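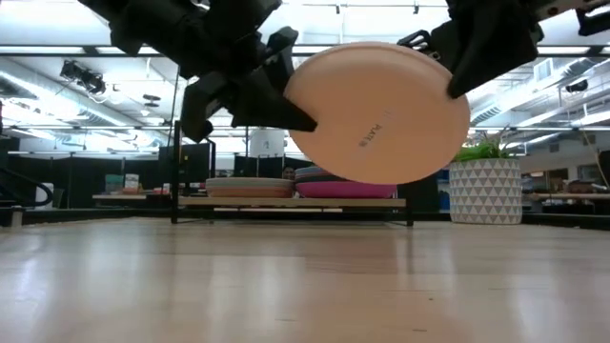

Lake canoe touring

Lake canoe touring is a form of paddling in which one or more people travel across lakes in an open canoe, normally carrying the food, shelter and clothing needed for a stay of one or more nights. It differs from river canoeing, where the current does a part of the work, and from sea kayaking, where the boat is closed and the paddler sits low with a double-bladed paddle. The activity can be done by families, by clubs and by single travellers, and it asks for patience more than for strength.

This article treats touring on connected lakes with portages, with the Trurkmont lake district as the main case.

Name and scope

The word "touring" is used by clubs to separate this activity from racing and from short outings near a rental dock. In everyday speech people say "canoe tripping" or simply "a canoe trip". Some writers include slow rivers under the same name. In the Trurkmont district the local usage is narrower, and a trip is called a lake tour only if more than half of its distance is on still water.

A day outing without overnight stay is normally not counted, although the same skills are used.

Boats

The common touring canoe is open, symmetrical and made for two adults and their baggage. A longer hull keeps a straight line better and is faster on open water, while a shorter hull turns more easily between rocks and in narrow creeks. Canoes for three or more people exist, but they are heavy on the portage and are mostly used by camps.

Hull materials include aluminum, moulded plastic, fibreglass and various light laminates. Plastic accepts rough treatment on stones and is popular with rental companies. The light laminates are easier to carry, but they cost more and must be landed with care. Wood and canvas canoes are still built in small numbers, and their owners often repair them through many seasons.

The yoke, a shaped crossbar in the middle of the boat, lets one person carry the canoe upside down on the shoulders. On tours with several portages the quality of the yoke is often more important than the shape of the hull. Padded yokes are comfortable at first, but the padding compresses after long use and should be checked before the trip.

Paddles

A touring paddle has a single blade. The straight type is used by most beginners and works equally well from both sides. The bent-shaft type gives more forward power for the same effort and is liked by people who cover long distances, though it is less pleasant for steering strokes. Each canoe should carry a spare paddle, tied in such a way that it can be taken out with one hand.

Technique

In a two-person canoe the stern paddler steers and the bow paddler keeps the rhythm. The two paddle on opposite sides and change sides when one of them calls. The most used steering stroke is the J-stroke, in which the blade is turned outward at the end of the pull, so that the boat does not drift away from the paddling side. Beginners often correct the course by dragging the paddle as a rudder – this works, but it takes speed from the boat at each correction.

Children can paddle from the bow seat as soon as they can reach the water without leaning over. Younger children sit in the middle on a folded mat, and they need more frequent stops on shore than adults expect.

Wind and waves

Wind is the principal difficulty of lake touring. On a long lake even a moderate wind can build waves which are unpleasant for a loaded open canoe. In summer the wind in many inland districts is weak in the early morning, grows through the day and falls again toward evening. For this reason touring groups often leave their camp at 6 a.m. and finish the open crossings before lunch.

When waves come from the side, the canoe is usually turned a little toward them and the crossing is made in a zigzag. When they come from behind, the stern may be pushed sideways, and the load is moved slightly back to keep the bow light. In thunderstorms all groups should leave the water and wait on shore, away from the tallest trees.

Portages

A portage is a path over land between two waters, and also the act of carrying the boat and the baggage along it. Groups speak of single carry when everything is moved in one walk, and of double carry when the path must be walked three times, twice with a load and once back without it. Double carry is slower, but it is kinder to the back and is recommended to families.

The ends of a portage are often narrow, with place for only one or two boats. It is considered polite to move the baggage away from the landing at once and to eat lunch elsewhere.

The Trurkmont lake district

The Trurkmont district is a chain of lakes in low, forested hills. The marked route system has a total length of 279 kilometres and includes 148 portages, most of them short. The longest lake is Gorel, which lies from northwest to southeast and is therefore open to the usual summer wind. Its western shore is rocky and offers few landings.

Lake Cai, to the south, is smaller and divided by islands into several sheltered bays. It is the normal place for a first tour. A loop from the public landing through the islands and back can be done in two days with no portage at all, or in three days with a side trip to the marsh at the northern end.

Joretti is the only village with a shop on the route system. It stands at the outflow of Gorel, beside an old log slide whose timbers can still be seen when the water is low. Before the road was built, supplies for the logging camps came up to Joretti by boat, and several of the present portages follow the paths of that time. The village landing is busy on Sunday afternoons, when the weekend groups return.

Campsites

There are 200 designated campsites in the district. Each has a fire ring, a flat area for tents and a simple box toilet behind the site. Sites on Cai must be booked, while those on the more distant lakes are given in the order of arrival. A group may have no more than nine people, and larger parties have to divide themselves and sleep on separate sites.

Camping outside the designated sites is allowed only in an emergency. Firewood may be collected from dead wood on the ground. During dry periods open fires are forbidden in the whole district, and meals are then cooked on gas stoves.

Season

The ice leaves the smaller lakes in late April and Gorel usually in May. The first weeks after the ice are quiet and free of insects, but the water is dangerously cold. Blackflies are worst from the end of May through June, and mosquitoes follow them until late July. Many experienced paddlers prefer September – the nights are cool, the campsites are half empty and the maples on the eastern hills are already changing their colour.

Baggage and food

Clothing and sleeping bags are packed in waterproof bags or in plastic barrels with a tight lid. Soft packs with shoulder straps are the easiest to portage. The heaviest pieces are placed low and near the middle of the canoe. A loaded boat should still have at least 15 centimetres between the waterline and the lowest point of the side, and in windy weather more is desirable.

Food must be kept away from bears and smaller animals. The traditional method is to hang it from a branch at some distance from the tents. Hard barrels are easier for groups with children, but they too are stored away from the sleeping place. Dishes are washed on land, well back from the shore, and the used water is poured on the soil.

Safety

A life jacket of the correct size is worn on the water by each person, including good swimmers. Other usual equipment includes a bailer, a whistle, a floating rope and a first aid kit. Mobile phones have no signal on most lakes of the district outside Joretti, and groups leave a written route plan with a person at home.

After a capsize the paddlers stay with the boat, which floats even when full of water. If a second canoe is near, the overturned one can be pulled across it, emptied and turned back upright. Clubs practise this manoeuvre in shallow water at the start of the season.

See also

Canoe camping
Flatwater racing
Portage
Wood and canvas canoe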